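Urkeo – Kleinteile und Schachteln
Datenkarte zur Bildsammlung

Stand: Februar
Pflege: Eleni Kovačević

Inhalt
Urkeo sammelt Aufnahmen von kleinen Alltagsgegenständen und den Schachteln, in die sie geräumt werden. Es geht um Dinge, die in Schubladen und auf Ablagen liegen bleiben: Schlüssel, Knöpfe, Büroklammern, Ohrstecker, Münzen. Die Sammlung umfasst 2.778 Bilder in 522 Serien. Jede Serie gehört zu genau einer Schachtel und einem Gegenstand.

Aufteilung
schluessel – 981 Bilder
knoepfe_muenzen – 977 Bilder
sonstiges – alle übrigen Bilder

Die Ordner sind nach dem Gegenstand benannt und nicht nach der Schachtel. Wer nach Schachteln sortieren will, nimmt die Spalte behaelter in der Datei serien.csv.

Untergründe und Wände
Gearbeitet wird auf gemusterten Unterlagen. Das Blumenmuster mit Farnwedeln kommt am häufigsten vor, daneben gibt es Karo und Holzdekor. Auch die Tapeten sind gemustert. Kleine dunkle Gegenstände heben sich auf den hellen Stellen gut ab, auf den grauen Blättern weniger. In der Spalte untergrund steht deshalb immer das Muster, nicht nur die Grundfarbe. 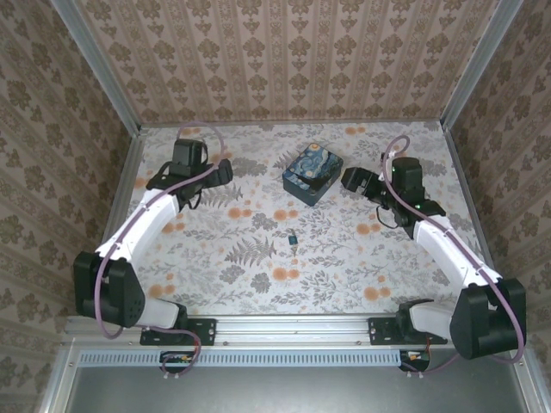 Serie »Schlüssel und Schachtel«, Untergrund: Farn und Blüten, Schachtel mit dunkelblauem Wirbelmuster.

Der Schlüssel in dieser Serie ist sehr klein und hat einen dunklen Anhänger. Schlüssel und Anhänger werden als ein Gegenstand geführt. Bei der Schachtel steht unter muster der Wert sternennacht, auch wenn es sich nur um eine Anlehnung an das Gemälde handelt. Schräg stehende Schachteln bekommen den Zusatz gedreht.

Spalten in serien.csv
serie – laufende Nummer
gegenstand – Bezeichnung im Singular
behaelter – Form der Schachtel, z. B. rechteckig, rund
muster – Dekor der Schachtel, leer bei einfarbigen
untergrund – Muster der Unterlage
lage – Freitext, z. B. »zwischen Schachtel und Vorderkante«

Bekannte Lücken
Die Bezeichnungen für Anhänger sind in den älteren Serien uneinheitlich (Anhänger, Schild, Marke). Maße fehlen durchgehend. Im Ordner sonstiges ist die Spalte lage nur teilweise ausgefüllt. Bei Schachteln mit abnehmbarem Deckel wird der Deckel bisher nicht getrennt geführt – das soll mit der nächsten Fassung kommen.

Korrekturen
Bitte die Seriennummer und den alten sowie den neuen Wert angeben. Änderungen an serien.csv gehen an Eleni Kovačević, die Ordnernamen bleiben bis zur nächsten Fassung unverändert.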